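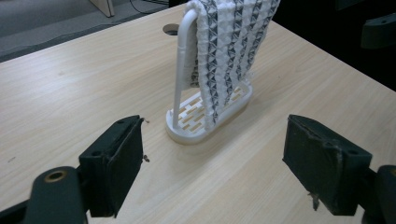
Chapter 4
Drying and Hanging: Where Cloth Goes Between Uses

Reading time: 9 minutes

I once rented a room above a bakery in Zukthorpe, and the bathroom had no towel rail. It had a hook on the back of the door, a window that had been painted shut, and a radiator that came on whenever it felt like it. I'm telling you this because I learned more about cloth in that bathroom than I did in two years of coursework, and most of what I learned came through my nose.

By Sunday the towel on that hook smelled like a pond. I washed it, hung it back up in the same place, and a few days later it smelled like a pond again. I blamed the detergent first (everybody does), then the water, then the towel itself, which had been cheap. It took me an embarrassingly long time to look at the hook. A towel on a hook hangs in a bunch. The folds press against each other, the air can't get in between them, and the middle stays damp long after the outside feels fine to your hand.

So this chapter is about hanging things up. I know that sounds like a small subject after Chapter 3, where we spent all that time on fibers and how they take in water. But the two belong together, and if you skipped the section on capillary action, please go back and at least skim it. You'll need it for the exercises.

4.1 What we mean by a rack

I'm going to use the word "rack" loosely. A rod screwed to a wall is a rack. So is the wooden folding thing my grandmother kept beside the stove, and so is a little countertop stand with a bar for a hand towel. What they share is that they hold cloth up by a small part of itself and leave the rest out in the air. A shelf doesn't do that, and neither does a pile on the floor, though I've tried the pile many times.

When you look at any rack, I'd like you to get into the habit of asking about the bar, the base and the drop.

The bar is where the cloth touches. A thin bar puts a sharp crease in the fabric and brings the two hanging sides close together, almost like a closed book. A fatter, rounder bar holds those sides a bit farther apart, which gives the air some room. If you've ever lifted a dish towel off a thin wire and found a damp line right at the fold, you've met this problem already.

The base is what keeps a freestanding rack on its feet, and it has to cope with more than people expect. Wet cloth is heavy! And it's usually heavier on one side, because very few of us hang a towel so that it's perfectly even. I certainly don't. I throw it over and walk off, and a good base puts up with me.

Some bases are also trays. A tray with a raised rim gives you somewhere to set small things, and a slotted floor means that anything wet sitting on it is not sitting in its own puddle. The water still has to go somewhere, of course, and with an open floor on a flat table it can go straight onto the table. Look underneath before you trust your furniture to one – I have a pale ring on a dresser at home that I'd rather not discuss.

The drop is the distance from the bar down to whatever comes next. Towels vary so much in length that a stand that's just right for one will leave another one trailing. If the bottom hem rests on the base, that hem dries last, and a fringed hem dries slower still, with all those loose ends lying together. Folding the towel once lengthwise doesn't help with drop, by the way, although I see it done all the time. It only makes the towel narrower and thicker. To shorten the drop you have to pull more of it over to the other side.

4.2 Weave matters more than I expected

Waffle weave is the one I'd like you to keep in mind through this chapter. The surface is made of little raised ridges and hollows, so two layers lying against each other touch mainly along the ridges. The hollows between them hold air. That's handy when you're drying your face, since there's a lot of surface to take up water, and it's handy again when the towel is hanging.

A flat weave has less going on. It dries quickly when it's spread out and surprisingly slowly when it's doubled over, as the layers cling together. Terry, with its loops, takes in a great deal of water and then takes its sweet time letting go of it.

I did a small test of this for the Ayaaba workbook, years back, using a kitchen scale and the towels I happened to own. I weighed each one dry, soaked it, wrung it out by hand and weighed it again. The heaviest of them had taken on 323 grams of water even after wringing. My wringing is not very scientific, so please don't quote that figure anywhere, but it did change the way I think about a light plastic stand on a slippery counter.

4.3 Before you read on

You'll want a notebook, a scale that reads in grams, and 2 towels of different weaves that are close to the same size. Old ones are fine. New towels often have a finish on them that keeps water out for the first few washes, and it will muddle your readings.

Find one rack in your own home and sketch it from the side. Mark the bar, the base and the drop. Then hang a damp towel on it in the evening the way you normally would, without being on your best behavior, and feel it in the morning at the fold, the middle and the hem. Write down which spot is dampest. We'll come back to your notes in 4.6, when we get to moving air and why an open door can do more for a towel than a warm room with the door shut.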